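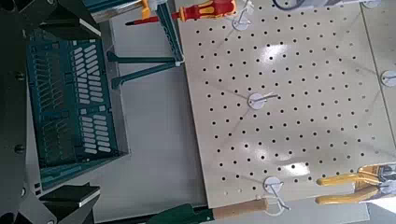 Workshop & Garage > Tool Storage

Home Forums New Posts Members Search Log In

Pegboard hooks keep walking out of the holes

prerendale_pete
I put up a pegboard in December, cream white, glossy, small round holes. The hooks are the kind with a round white disc at the base. Screwdrivers and pliers go on it, nothing heavy. Every time I take something down the hook wants to come with it. Do I need different hooks or is there a way to lock these? I also have a light gray panel butted up against it and I'd like one answer for both.

Clenari
What's the hole size, and how thick is the panel? Most of the hooks at the big stores are made for quarter inch holes in hardboard. Put those in thin sheet metal and they flop around.

prerendale_pete
Didn't measure. Will do it tonight.

lu_in_the_shed
The disc is supposed to sit flat against the board. If it doesn't, the back part isn't seated. Push up, then in, then down. Mine took more force than I expected.

Su-chen Su
I would skip the single hooks for screwdrivers. A screwdriver lying sideways on a hook gets bumped and falls. I use a strip with holes in it so they hang straight down, tip first. I had 17 single hooks and took most of them off.

Clenari
Disagree on that. Strips are fine until you buy a screwdriver with a fat handle. I like single hooks because you can move them. The looped wire ones are good for hammers.

Su-chen Su
You can move a strip too. It's two screws.

Clenari
Two screws versus no screws.

plareck56
Dab of hot glue behind the disc. Done. It peels off metal later with a putty knife.

lu_in_the_shed
Wouldn't do glue on a glossy finish. It lets go when the garage gets cold - mine did, and I had pliers on the floor every morning for a week.

plareck56
Mine has held 4 years. Heated garage though, so maybe that's it.

prerendale_pete
OK, measured. Holes are 3/16, and the package says the hooks fit 1/8 and 1/4. So they're too loose or too big depending on which end you read. I pushed up, in and down like Lu said and two of them sit flat now. The rest still wobble.

Clenari
That's your answer. Get 3/16 hooks and return those if you kept the receipt. Check the gray panel separately before you order, it might not match.

Su-chen Su
And lay everything out flat on a table before you hang anything. I moved my pliers three times before I did that.

prerendale_pete
Going to the store Tuesday. No glue for now. I'll try one strip for the screwdrivers and leave the pliers on hooks.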